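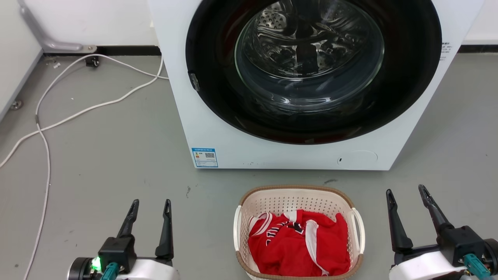

안녕하세요, 집에서 혼자 음악 만드는 Orow입니다. 메일이랑 댓글로 비슷한 질문이 계속 들어와서 한 페이지에 모아 봤어요. 생각날 때마다 덧붙이는 글이라 순서는 좀 뒤죽박죽입니다. 마지막으로 손본 날은 2024년 7월 8일이에요.

## 새 EP는 어디서 들을 수 있나요?

《Nustidora》는 제 홈페이지에서 전곡을 들을 수 있고, 스트리밍 쪽은 아직 심사 중인 곳이 있어서 올라가는 날짜가 조금씩 달라요. 검색해도 안 나오면 며칠 뒤에 다시 찾아봐 주세요. 띄어쓰기 없이 한 단어로 검색하셔야 해요! 의외로 "누스티 도라"라고 치시는 분이 많더라고요.

## Nustidora가 무슨 뜻이에요?

뜻 없습니다. 진짜로요. 보컬 가이드를 녹음할 때 가사가 없어서 아무 소리나 흥얼거렸는데, 2번 트랙 후렴에서 그렇게 들리는 부분이 있어요. 다른 가사를 붙여 봐도 그 소리만큼 입에 붙는 게 없어서 그냥 남겨 뒀고, 결국 앨범 제목까지 됐습니다.

## 장르를 뭐라고 불러야 하나요?

저도 늘 곤란한 질문이에요. 유통 신청할 때는 '일렉트로닉'을 고르고, 친구들한테는 느린 하우스라고 말해요. 5번 트랙은 드럼이 아예 없으니까 그것도 안 맞긴 하죠(앰비언트라고 하자니 또 노래를 너무 많이 불러 놨고요). 편하게 부르세요. 플레이리스트에 넣어 주시기만 한다면 장르 칸에 뭐라고 적으셔도 좋아요.

## 몇 곡이 들어 있나요?

9곡입니다. EP치고 많다는 얘기를 꽤 들었는데, 그중에 짧은 연결곡이 끼어 있어서 전체 길이는 그렇게 길지 않아요. 원래는 연결곡을 빼고 내려고 했어요. 그런데 빼고 들어 보니까 3번에서 4번으로 넘어가는 게 너무 갑작스러워서, 결국 다시 다 넣었습니다.

## Jiang 버전이랑 원곡은 뭐가 달라요?

〈Jiang〉은 곡 제목이고요, 작년에 공개한 건 데모입니다. EP에 실린 건 새로 녹음한 버전이에요. 보컬을 처음부터 다시 불렀고 키를 반음 내렸어요. 데모에서는 브릿지에서 베이스가 빠졌는데 이번엔 계속 깔려 있어요. 데모가 더 좋다는 분들도 계셔서 내리지 않고 그대로 뒀습니다. 저도 가끔 데모를 들어요. 그때 목 상태가 안 좋아서 나온 그 갈라지는 소리는 아무리 해도 다시 안 나오더라고요.

## 어떤 장비를 쓰세요?

기대하고 물어보시는 것 같아서 죄송한데 별거 없어요. 노트북, 2채널 오디오 인터페이스, 콘덴서 마이크 한 개, 작은 건반 하나. 모니터 스피커도 있긴 한데 저녁에는 못 켜서 대부분 헤드폰으로 작업합니다. 믹스 막바지에만 낮에 스피커로 확인하고, 마지막엔 꼭 이어폰으로 한 번 더 들어요. 싸구려 이어폰에서 보컬이 묻히면 다시 만집니다.

보컬은 옷장 문을 열어 놓고 그 앞에서 불러요. 겨울 코트가 걸려 있을 때가 소리가 제일 좋은데, 문제는 여름이죠. 7월에는 에어컨도 끄고 녹음해야 해서 한 번에 오래 못 합니다. 두 테이크 부르고 나가서 물 마시고, 또 두 테이크 부르고 그래요.

## 샘플은 직접 만드시나요?

반반이에요. 킥이랑 하이햇은 로열티 프리 샘플을 많이 쓰고, 나머지 잡다한 소리는 휴대폰으로 녹음해 둔 걸 잘라서 씁니다. 제 폴더에 그런 게 440개쯤 쌓여 있는데 파일 이름을 제대로 안 붙여 놔서 찾을 때마다 후회해요. "소리_새거_진짜" 이런 이름이 잔뜩 있습니다. 작업 시작하시는 분들, 파일 이름은 그날그날 붙이세요. 제발요.

## 카세트는 더 찍을 계획 있나요?

1차로 70개를 만들었고 다 나갔어요. 이렇게 빨리 없어질 줄 몰랐습니다, 정말 고마워요! 재제작은 고민 중인데 아직 정해진 건 없어요. 한다면 표지 색을 바꿔서 1차분이랑 구분되게 하려고요. 소식은 메일링 리스트로 제일 먼저 보낼게요.

## 주문한 카세트에서 잡음이 들려요.

테이프 특유의 '쉬익' 하는 소리는 원래 있는 거라 그냥 들으시면 되고요. 한쪽에서만 소리가 나거나 속도가 출렁거리면 일단 끝까지 한 번 빨리감기 했다가 되감아 보세요. 다른 기기가 있으면 거기서도 틀어 보시고요. 그래도 이상하면 짧게 녹음해서 메일로 보내 주세요. 교환용으로 몇 개 따로 빼 둔 게 있습니다.

## 공연은 안 하세요?

해요! 자주는 못 하지만요. 얼마 전에는 Skasus라는 작은 공간에서 했는데, 무대랑 객석 사이가 너무 가까워서 맨 앞줄 분이랑 눈이 계속 마주쳤어요. 다음 공연도 거기서 하고 싶은데 날짜는 조율 중입니다. 입장 방식은 그때 그때 달라서, 확정되면 공지에 같이 적을게요.

## 공연에서 부른 미발표곡은 언제 나와요?

앙코르 때 부른 곡 말씀이시죠? 가사 2절이 아직 없습니다. 공연 때는 1절을 두 번 불렀어요. 눈치채신 분이 계시다면 모른 척해 주셔서 감사해요. 2절이 써지면 낼게요.

## 커버하거나 리믹스해도 되나요?

커버는 자유롭게 하세요. 영상 설명에 원곡 제목이랑 Orow 이름만 적어 주시면 됩니다. 리믹스는 올리기 전에 메일 한 통만 주세요. 허락을 까다롭게 하려는 건 아니고, 자동 저작권 신고에 걸리면 제가 풀어 드려야 해서 미리 알고 있는 게 편해요. 보컬 트랙만 따로 필요하시면 그것도 말씀해 주시고요. 〈Jiang〉은 바로 보내 드릴 수 있는데, 다른 곡은 파일 정리가 덜 돼서 시간이 좀 걸립니다.

## 영상 배경음악으로 쓰고 싶어요.

개인 브이로그나 학교 과제라면 출처만 적고 쓰세요. 광고나 협찬이 붙은 영상, 매장용 영상은 먼저 연락 주셔야 해요. 영상 길이랑 어디에 올릴 건지를 같이 적어 주시면 답장이 훨씬 빨라집니다.

## 가사는 어디서 볼 수 있어요?

홈페이지 각 곡 아래에 올려 뒀어요. 스트리밍 앱에 뜨는 가사는 누가 듣고 받아 적은 게 섞여 있는지 틀린 데가 좀 있어요. 6번 트랙의 "젖은 신발"이 "저 은시발"로 올라가 있던 적이 있습니다... 수정 요청은 넣어 놨어요. 혹시 또 발견하시면 알려 주세요.

## 제 데모를 들어 주실 수 있나요?

듣습니다. 다만 답장이 늦어요. 첨부파일 말고 링크로 보내 주시고, 한 번에 두 곡까지만 부탁드릴게요. 믹싱에 대해서는 제가 조언할 수준이 아니라서 주로 멜로디나 구성 얘기를 하게 될 거예요. "솔직하게 까 주세요"라고 쓰시는 분들이 계신데, 전 그런 거 잘 못 해요.

## 메일을 보냈는데 답이 없어요.

스팸함을 한 번 봐 주세요. 저도 제 쪽 스팸함을 가끔 뒤지는데, 제목이 비어 있는 메일은 거의 다 거기 들어가 있더라고요. 제목에 곡 이름이나 '카세트', '공연' 같은 단어를 하나 넣어서 다시 보내 주시면 됩니다. SNS 메시지는 알림을 꺼 둬서 못 볼 때가 많아요.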